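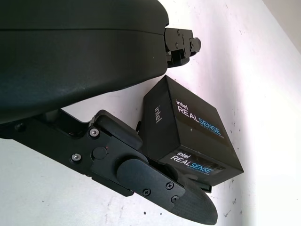 Bench Tips: Comparing Grippers Without Losing Your Weekend

Posted Aug 1, 2020 by Mariann Szénási

So many of you wrote in after the last page on gluing jigs asking how I go about choosing between one gripper and another that I've finally sat down with a pot of tea and put my notes in order. They are kitchen-table notes, really (I learned most of this at home before I ever had a proper workshop), and you're welcome to take what suits you and leave the rest.

Start with a clean, pale surface. White is lovely. A black finger on a dark bench is miserable to watch, and you'll want to see the exact moment a fingertip touches. Wipe the top down with a damp cloth and a drop of dish soap, dry it well, and don't fret over old scuffs. Specks and crumbs are worth chasing, though, particularly with small parts, because a crumb under one corner will tip a part just enough to spoil a grasp and have you blaming the software.

Pick your test objects from what's lying about. Small cartons are wonderful! Anything a part came in will do, as long as the corners are still crisp. I keep a drawer of them, and Anas Erraji has been known to add to it when he visits. Set the carton down square for the first few tries, then turn it on the slant and go again, since most grippers look clever when everything is lined up for them. If the carton is glossy, try a matte one too. Shiny faces can play tricks on a depth camera, and rubber pads don't always take to them either.

Check the screws before you begin. I mean every one you can reach, along the finger plates and at the joints, with a driver that fits properly. We once spent most of a December afternoon comparing a Peltov two-finger against the older Ternovis one and writing down what a sloppy grip the Peltov had, and Sille Riis finally put a thumb on it and found a link wobbling like a loose tooth. Everything we'd written had to go in the bin.

Write the settings on masking tape and stick it to the bench beside you. Mine usually says the speed, the force and the initials of whoever is running the thing. I do my first round at 70 percent speed and leave it there for every gripper, however tempting it is to hurry the good ones along.

Once the cartons are going well, move on to something that has to fit.
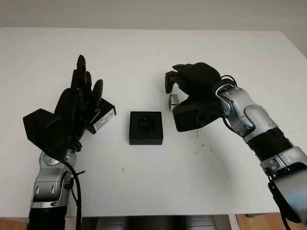

A block with a pocket in the top and a little piece to go in it will teach you more in an hour than a whole morning of lifting and setting down. Put the block where both arms can get to it, so you can compare left and right without moving anything. Do try both! Two arms of the same make can behave like cousins who've never met, and it's better to find that out early.

Give the cables some slack at the wrist and tie them further down. Too tight and they tug when the hand turns; too loose and they'll wander across the bench. Reusable ties from the garden drawer are perfectly good, and Ívar Gunnlaugsson swears by the soft Flollitz ones, though I find them fiddly with cold hands.

For keeping score, an ordinary school notebook is plenty. One line per try: the gripper, the object, went in or didn't, and a word or two about why. Asger Egilsson and I filled 127 lines last time, and the scribbles in the margin ("slid off the pad," "came in too low") were more use to us than the totals.

Fingertip pads like a wipe between rounds, with plain water and a lint-free rag. Let them dry fully before the next go. If you have leftover Simões cloths from polishing the silver, save those for the silver, as the polish gets into the rubber and you'll be slipping for days.

Next time I'll answer the letters about camera mounts, and there's a good one about using a jar lid as a spacer.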